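Edance Community Help > Home Office > Keyboards and Mice

Keys feel sticky and one of them repeats. Clean it or bin it?

Posted by prevthorpe_pete
649 views

I have a plain black Acer keyboard, full size, number pad, no lights, nothing programmable. It has worked fine for years and I have cleaned it the way most people clean things, meaning I turned it upside down over the sink once and was disgusted.

Now the left side has gone strange. Caps Lock is slow to come back up, Tab feels like pushing on a wet sponge, and the A key will give me one letter or three depending on its mood. My last email to my landlord opened with "Aaall good here," which made me sound far more relaxed about the boiler than I am.

I don't recall spilling anything. I do eat lunch at this desk. I'm prepared to accept there's a link.

What I'd like to know is whether I can get the keys off without snapping anything, what to wash them in, and whether there's any point in doing it when a new one costs less than dinner. Please don't tell me to buy a mechanical one. I live with another person and would like to continue doing so.

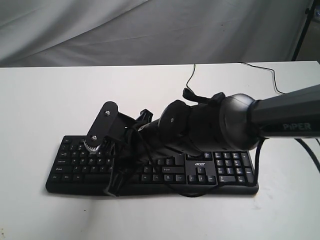
Acer full-size keyboard on the white table, number pad at the right-hand end.

It plugs in by USB, if that matters. Already tried another port and another computer, and the A came with it.

grineck_desk_drawer
Helpful votes: 49

The fault following it to the second computer is useful, so well done on that. It saves us all the page of replies about drivers.

Before you pull anything off, unplug it. Then take a photo of the whole keyboard with your phone, straight down. You think you know where the keys go. You know where the letters go. When you are holding a slash key and looking at two holes it could live in, you will want that photo.

Tip it over, tap the back with the flat of your hand, and run a soft paintbrush along the rows. Go over it with canned air if you have some, in short puffs, with the can upright. Plug it back in and try the A again. A fair number of sticky keys are just a crumb that found a nice place to retire.

If that doesn't sort it, take off only the keys that are giving you trouble. On a lot of basic keyboards the caps pull straight up. A wire keycap puller is best, a plastic knife with a bit of tape on it will do, and a metal screwdriver will leave a dent you get to look at every day. Lift evenly from two opposite sides. If it really doesn't want to come, stop, and look up your exact model from the label underneath, as some have clips that don't forgive.

Leave the space bar, Enter, the Shifts and the tall plus key where they are unless they are actually stuck. The wide ones often have a little metal bar underneath. Getting it out takes a second. Getting it back took me nearly 6 tries and a word I don't use in front of my mother. Tab and Caps Lock may have the same bar, so go slowly there and look underneath as you lift.

Caps go in a bowl of warm water with a drop of dish soap. Half an hour, rinse, lay them on a towel, and leave them overnight. Overnight means overnight. For the posts and the plastic around them, use a cotton swab with rubbing alcohol, squeezed out so it isn't dripping. If you see a brown ring down there, that's your lunch, probably the liquid part.

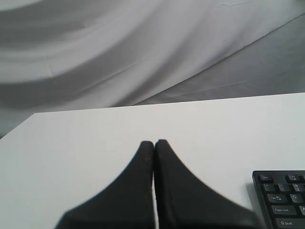
When the caps are dry, press them on one at a time and push each one down a few times before moving to the next. Start from the corner with Esc, Tab and Caps Lock and work across, checking against your photo as you go. If Caps Lock still comes up late after all that, take it off again and look for a rough bit on the stem. A wipe usually does it. Please don't oil it. Oil feels wonderful for a week and then collects every hair in the building.

Then open a blank document and type a line of nothing but A. If you get doubles even with a clean key that moves freely, the problem is likely in the membrane underneath, and cleaning the top won't reach it. You could open the case, but at that point I'd spend the dinner money.

dlamini_upstairs

just put it in the dishwasher, top rack, no soap. did mine in september and it was fine apart from the 6

grineck_desk_drawer

"Fine apart from the 6" is doing a lot of work in that sentence. I wouldn't, Pete. The heat can warp the caps, and water gets into places that take days to dry, if they dry.

dlamini_upstairs

i dont use the 6

prevthorpe_pete

Did the brush first, and what came out could have been served as a side dish. Caps Lock is much better already. Tab improved slightly. A is still a bit generous, so I've taken it off and it's in the bowl with Q and Tab for company. Tab did have the little metal bar. It's in an egg cup where I can keep an eye on it.

Will report back tomorrow when they're dry. I'm writing this on my phone, in case the landlord is reading.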